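Quick one on the Haltberg bed, plus the Govel fitted sheet I bought to go with it. Had both for 5 weeks now. Wrote most of this on my phone, sorry in advance.

**The bed**

Queen size, gray padded headboard, pale wood posts. Came in two boxes. The long one was fine, the flat one had a crushed corner but nothing inside was hurt. Put it together by myself in one evening in February, started after dinner, done before midnight. Would be faster with a second person for the side rails - the instructions show two people and they mean it.

Bolts: all there, one spare. Allen key in the box is junk, use your own. The holes lined up except one on the left rail, had to back everything off and start over on that side. Annoying, not a dealbreaker.

The headboard is the best part. Padding is firm, doesn't go flat when you lean on it to read. The fabric is a plain matte gray with seams running up and down, goes with anything. Picks up lint though. My sister says get the Hafstein instead, hers has a cover that zips off for washing. This one doesn't. Spot clean only, which I found out from the tag after I'd already bought it.

No squeak so far. Slats are fine, nothing special. Clearance underneath is 5 inches so forget about deep storage bins, mine are still in the hallway.
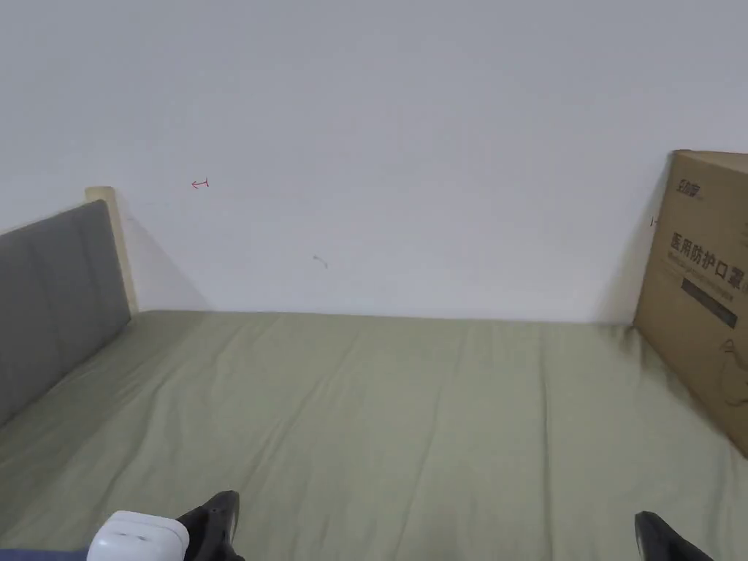

*Haltberg headboard on the left, Govel sheet in sage. The wall needs paint.*

I have it pushed right up against the wall on the one long side, which makes changing the sheet a pain. Not the bed's fault. If you do the same, put the back corners on first and then come around, otherwise you'll be climbing across the mattress to tuck it in.

**The sheet**

Govel fitted sheet, sage. 26 dollars on sale. Color is more olive than the website, grayer too. I like it, but if you want a real bright green look somewhere else.

Fits up to 18 inches deep it says. My mattress is nowhere near that so there is extra fabric to tuck under. Corners haven't popped off once, and my old Flalline set did that every single night. Elastic goes all the way around, not just at the corners, check for that when you shop.

Wrinkles. OK so this is the main complaint. It creases the long way and those creases do not fall out on their own. I pull it tight and it's flat enough to sleep on but you can still see every line. Dryer on low and taking it out right away helps some. Ironing would fix it but I'm not ironing a fitted sheet, sorry. 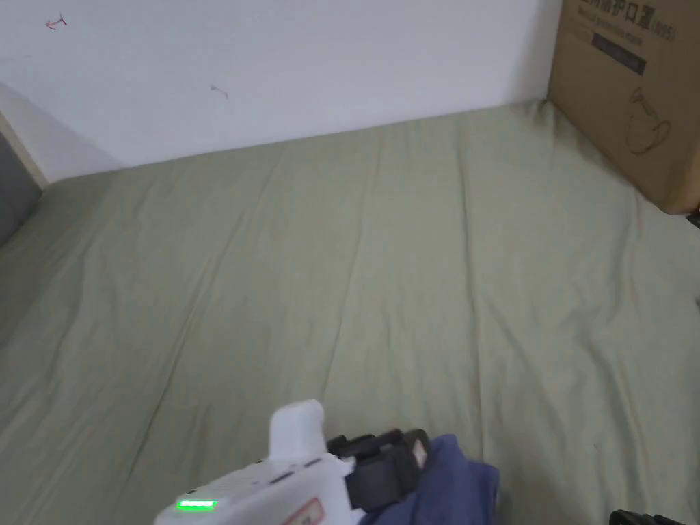
*Pulled fairly flat, creases still there. Dark blue fabric next to it, they look good together.*

Feel is good. Crisp at first, softer after a few washes. No pilling yet. Lint came off it like crazy the first wash so do that one alone, I had green fuzz on a black shirt for days. After that it calmed down.

Shrinkage - maybe a tiny bit, can't say for sure, didn't measure before. Still fits.

**Customer service**

Wrote to Haltberg about the crushed box, just so it was on record. Got an answer from Inger Kvaran the next morning, she offered a 20 dollar credit without me asking. Nice. The credit only works on thier own site and shipping ate half of it, but still nice. Never had to contact Govel.

**Would I buy again**

Bed yes. It's solid, looks more expensive than it was, and I've stopped waking up when somebody rolls over. Wish the cover came off. If you have pets or kids who eat crackers in bed, look at one with a washable cover first.

Sheet yes at the sale price. At full price probably not, unless you don't care about wrinkles or you always have a blanket over it anyway. I may get a second one in a darker color, that way I'm not waiting on the dryer at bedtime.

Bed 4 out of 5, sheet 3 and a half. Will update if somthing breaks.

Orest Pasichnyk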